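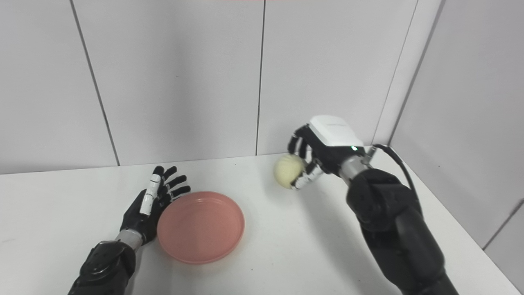

Zurko Two-Arm Bench Kit — Build Page

I've been putting the Zurko together in our shared workshop since May, and enough people have asked about parts that it gets its own page now. The Zurko is a tabletop setup with two arms and two five-finger hands, made for small handling jobs — plates, food, soft stuff you don't want squashed. I run mine on the Gestau controller (the older one, before they moved the power plug to the back!).

The bench job I keep coming back to is a bun and a plate. One hand stays by the rim, the other brings the bun in and sets it down. The thumbs took me forever to tune. Go easy on the grip setting at first and creep up from there, and check your cable loops at the wrist with the arm stretched all the way out, or you'll be yanking connectors like I was.
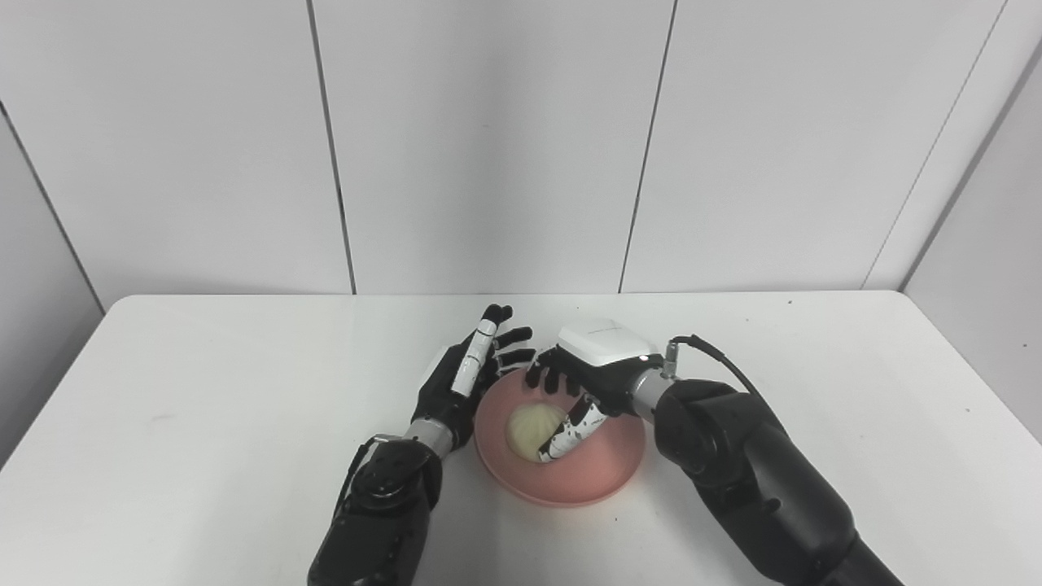
What you get

Two arms, two hands, wrist collars, the cable set and 14 mounting bolts. The table and the panels are on you. I bought my panels from Ketilsson and cut them down on the shop saw, and they went up in one long evening. 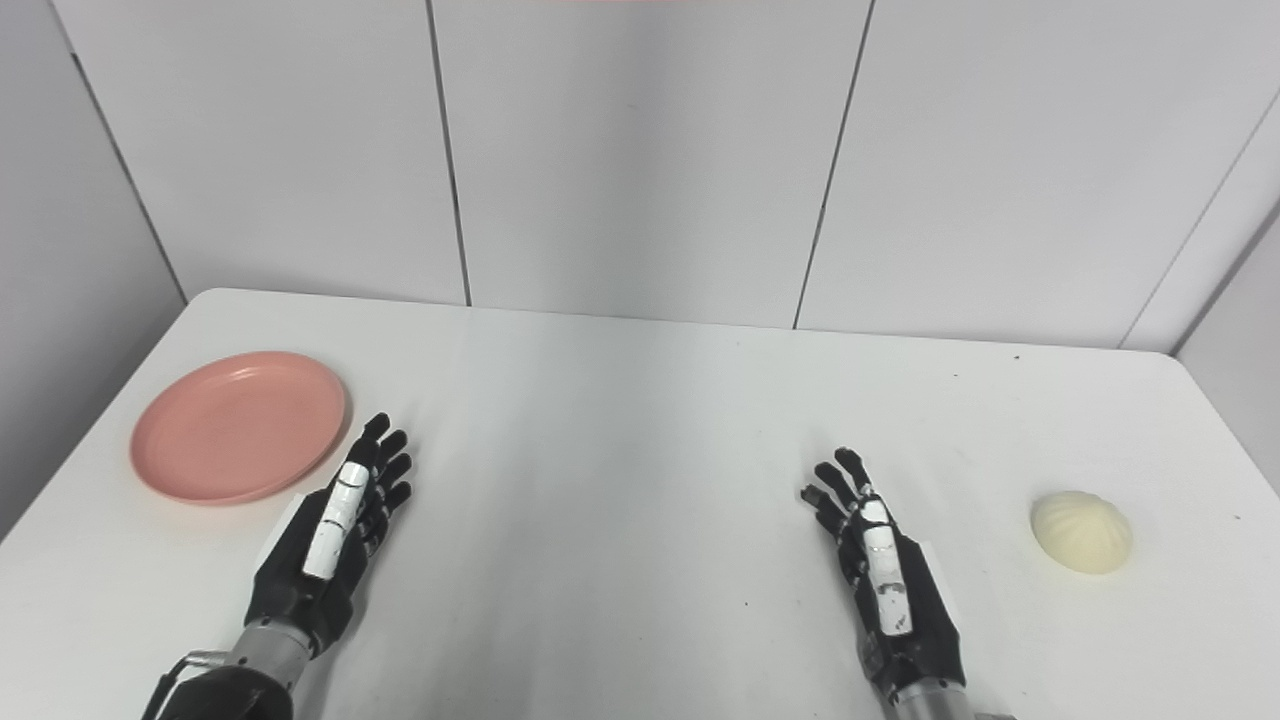

My start pose is the thing I'd copy if you're building one of these. I park both hands open with the fingers up, and leave plenty of bare table between them, with the plate out to the left and the bun way over on the right. Every run begins from there, so when something goes weird I know it went weird during the run and I don't have to guess. The pose file is called Drekuvmont and it comes on the card with the kit — load it before you power the arms, please.

The kit is $400 to reserve, balance when it ships. Bring a friend for the lifting part.

Filed under: Kits & Builds, Robot Arms, Workshop Projects

Page updated July 21, 2022 | Contact the shop | © Zurko Bench Kits | Back to top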